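Filed under: Clubs & Teams > Fundraising > Basketball

Our youth basketball club in Flalness held a free-throw marathon in November and raised just over 4,000 dollars, which still makes me smile! We promised to split it between two local causes, but one of them has since closed its doors, and I'm not sure whether we can simply give the whole lot to the other one. Has anybody been through this?

Orvokki Ikonen

Hi Orvokki, and well done to all those kids! We had the same thing happen at Tatasard a few seasons back. I'd write to the families and sponsors first, tell them plainly what happened, and give them 30 days to speak up. We heard from 17 people, all of them perfectly nice about it, and then the team picked a new second cause (a food pantry, in our case). Do check what your flyer said, though, as some places have rules about money raised for a named charity, and a quick call to your state's charity office is worth the wait on hold.

For the handover we just set up a table in the hall and kept it to 15 minutes, cookies included.

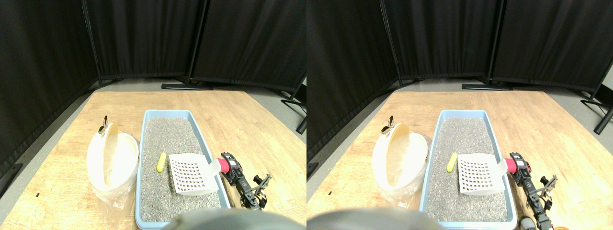
Wooden table and black curtain panels.

Pentti Pesonen

just give it to the other one, they'll be glad of it

Guzmán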